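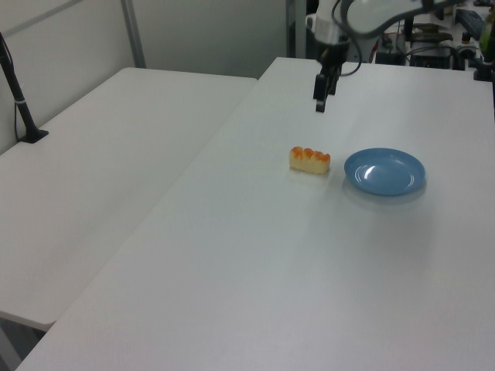 主台:鱼籽寿司一件,浅蓝圆盘一只,盘在寿司右侧。

11月,上午,Tunville 工作间
项目:Prustum 玩具餐食组,台面布置与表面清洁
本页接上一本末页,上一本已写满,放在柜子最上层。

一、今天要做的

上次遗留三件事。一是鱼籽寿司橙色部分的缝隙积灰,擦过一遍没有擦透。二是浅蓝盘在白台面上的反光,影响看盘面划痕。三是两张白台的颜色不一致,做对色时总有人拿错台面当基准。另外收纳盒的分格要重新排,Kowalchuk 补来的一批件放不进原来的格子。

先做寿司,再做盘,台面放在中间穿插着看,收纳放到下午。

二、鱼籽寿司

编号沿用旧表,Prustum 组"橙籽"。米块部分是奶白偏黄的长方块,顶上一排橙色凸粒,颜色很亮。摆放时长边左右走向,和旧记录一致,以后都按这个方向放,否则前后两次的记录没法对着看。

供货单上材质一栏是空的。写过一次信去问 Kowalchuk,回信只说"可水洗",没有说能不能用酒精。所以一直没敢用酒精,这次仍旧只用中性清洁剂稀释液。配液:500 毫升清水,清洁剂按瓶盖上的最低刻度加。装喷瓶,瓶身写上日期和"寿司用",免得和擦台面的那瓶混。擦台面那瓶里有酒精。

步骤照记:
喷在布上,不直接喷在件上。
先擦米块四个侧面,后擦底面。
凸粒之间用软毛刷,顺长边方向刷,刷完换干布按压吸水。
立放晾干,不叠放。
晾干后换到深色垫布上看有没有残留纤维。

结果:米块侧面干净。底面靠一端有一道灰印,擦两遍后变浅,没有完全去掉。手摸是平的,判断为颜色沾染,没有磨损。凸粒根部的灰比想的多,刷出来的是灰白色细絮,像布上掉下来的毛。上一次用的是旧毛巾布,多半就是它。旧毛巾布今天已经移出这一组的工具盒,改用无绒布。

刷毛硬度要留意。第一把刷子是洗瓶子的,毛偏硬,在一件报废品上试了几下,橙色表面出现细的亮痕。换成软毛刷后没有再出现。报废品留着,和刷子放一个袋里,袋上写了原因。

关于底面不平。有几件米块放在台上会轻微晃动,手指按一端,另一端抬起一点。本想用砂纸找平,拿报废品试:2000 目水砂纸,垫在玻璃板上,加水,画圈。磨完确实稳了,但底面颜色比侧面浅,翻过来很明显,干了以后更明显。找平的办法先搁置,晃动的件单独放一格,不参与摆盘。

称重:每件单独称,小秤量程 500 克,对这么轻的件来说偏大,末位在跳。换了珠宝秤才稳定。数值记在表里,本页不抄。表里新增一栏"洗后增重",用来看晾干够不够。刚洗完的件和晾过一中午的件相差不大,缝里有一点水就会显出来。

三、浅蓝圆盘

盘是 Bruria 系列的,圆形,浅蓝,盘边高起,中间浅凹,表面有光泽。问题就出在光泽上。光从侧面来,盘面左边有一块白色高光,划痕正好藏在高光里就看不见,转过去又换到别处。

试过三种做法。

第一种,转盘。盘子原地转,高光不动,划痕跟着盘走,转到高光外面就能看到。这个办法最省事,缺点是记录位置麻烦,要在盘底贴一个方向标。方向标用可移胶贴,贴在底面中心,撕掉后检查有没有残胶。

第二种,台灯加一层硫酸纸。高光变大变淡,边界没有了,整盘的亮度比较均匀。浅的划痕也跟着变淡,细的几乎看不出。适合看颜色,不适合看划痕。

第三种,低角度手电。关掉顶灯,手电贴着台面打过去,划痕很清楚,灰也很清楚,两者要分开就得先擦。擦完再照,留下来的才算划痕。盘边高起的那一圈会挡光,靠光源一侧的盘内有一条阴影,这一条里的情况要换边再照一次。

最后定下来:颜色用第二种,划痕用第三种,日常收发检查用第一种。三种都写进操作卡,卡片贴在柜门内侧。

照度在主台中央量了一次,620 勒克斯,顶灯全开,台灯不开。这个数作为以后对色的条件。探头平放在台面上,人站开,人站近了读数会往下掉。窗帘一直拉着。上一本里有一页的读数没有注明窗帘状态,那一页的对色结论作废,已在旧本上用红笔标出。

盘的清洁比寿司简单,用同一瓶稀释液,布要拧干。水珠留在浅凹里,干后有一圈水印,在浅蓝色上看得出来。用蒸馏水过一遍再擦可以避免。今天有一只用自来水直接晾的,水印第二遍才擦掉。

盘底的圈足有一处毛边,手指划过能感觉到。拿起来平移会在台面上留下细线,线能擦掉。以后一律垂直拿起放下,不推,不拖。毛边那只先不修,等问过 Kowalchuk 这一批是不是都有。

四、台面

主台面白色,较宽。左边另一张也是白的,斜着和主台相接,台面颜色略偏灰。肉眼分开看都叫白,并在一起看就有差别。对色时规定只认主台。

原因查了一下。两张台不是同一批买的,擦拭的频率也不一样。先假设是积垢,在偏灰那张的角上划出一小块,边长 200 毫米,用纸胶带围边,按主台的办法擦了三遍。揭掉胶带后,里外差别很小,要侧着看才看得出。所以大部分差别来自台面本身,不是脏。再擦下去意义不大。

处理办法有两个。一是给偏灰那张铺白垫,铺完又多一个边,件放在垫边上会倾斜。二是不管它,只在操作卡上写明。选第二个。以后要是换台,两张一起换。

两张台相接的斜缝需要单独说。缝里会卡细毛和纸屑,平着擦擦不到,还会把布上的毛刮下来。今天用薄卡片沿缝推了一遍,推出不少东西,包括一小截纸胶带。推完再用吸尘器的扁嘴吸。这一条列入每周清理。小件不得放在缝上,以前有一粒从报废品上脱落的橙色凸粒就是在缝里找到的。

台面水平也顺便查了。主台中央,水平尺左右方向气泡居中,前后方向稍偏,垫脚调了半圈,再看居中。调完以后圆盘放上去不动,之前也没有滑过,只是把这一项清掉。

擦台面的顺序固定为由里往外,最后收到前沿,不来回擦。来回擦会把已经收到边上的灰又带回中间。布用过一面就翻面,两面用完就换。今天用掉的布比平时多,洗布的桶已满,下午走之前要洗。

五、摆放的约定

寿司和盘同时放在主台上时,盘放在寿司右侧,间距大约一掌宽。这个间距是手放得下、两样东西又不会互相遮影的距离。原来写的是"适当距离",每个人理解不同,有人几乎贴着放,盘边的影子落到米块上,米块的浅色就偏冷了,和色卡对不上。

有人提过在台面上贴定位胶带。试过,胶带本身的颜色会反到浅色米块上,蓝胶带尤其明显,白胶带时间长了边缘发黑。撤掉了。改成用一张纸样板,放的时候垫着比一下,比完抽走。样板已裁好,厚卡纸,压在柜子第一层的文件夹里,不要折。

摆完以后主台上不放别的东西。笔、布、喷瓶都放到推车上。喷瓶尤其不要放主台,瓶底常有一圈水。

六、下午,收纳

原来的收纳盒是一层一格,盘立着插,寿司平放。Kowalchuk 补来的件里有几种比旧件略长,平放进去两端顶着格壁,取的时候要抠,凸粒就是这样被蹭的。

重新排:
寿司类横放,格子加长,隔板往右移一档。
盘类改平放,盘与盘之间垫无绒布,不再立插。立插时盘边受力,旧盒的插槽里有蓝色的磨屑,颜色和盘一致。
报废品单独一盒,盖上写"报废",不得和在用件同盒。
晃动件一格,格底贴红点。

垫布裁了一批,比盘稍大,边缘用热刀收过,不掉毛。裁的时候注意到布的正反面手感不同,正面滑,反面涩,统一正面朝盘。

隔板是旧的,槽口有点松,移位以后会往一边歪。暂时用纸片塞住,下次带新的来。纸片塞在下端,上端不塞,不然拆不下来。

标签重打。旧标签只有编号,找的时候要翻表。新标签加一行俗名,例如"橙籽"、"浅蓝盘"。俗名以表里第一次出现的为准,不另取。标签贴在盒的短边,盒在柜里是短边朝外。之前贴在盖子上,盒一摞起来就看不到。

总表也改了。表里有 2000 行预留,实际用到的远没有那么多,空行把打印弄得很长,已经删到够用。删之前另存了一份,文件名后加"旧"。

七、没做完的和要问的

底面灰印那件,再观察,不再擦。
凸粒根部用软毛刷刷过以后,隔一周再看有没有新的絮。若还有,说明来源不止旧毛巾布,要查收纳盒的衬垫。
酒精能不能用,再问一次 Kowalchuk,这次把材质一栏的问题一起问,要书面答复。
Bruria 盘圈足毛边,抽查同批其余的,结果写在下一页。
两张台面的色差写进操作卡,卡片已改,未打印。
隔板,新的。
软毛刷再买两把,一把刷寿司,一把留着刷缝。刷缝的柄上缠黑胶布做记号。
洗布的桶,已洗,布挂在水池边,明早收。

补一条,傍晚收盒前又看了一次浅蓝盘,用低角度手电,上午判为划痕的一处擦掉了,是胶痕。表里已改,原记录划一道线保留。判划痕之前先用稀释液擦一遍再看,这句加到操作卡第三种办法的下面。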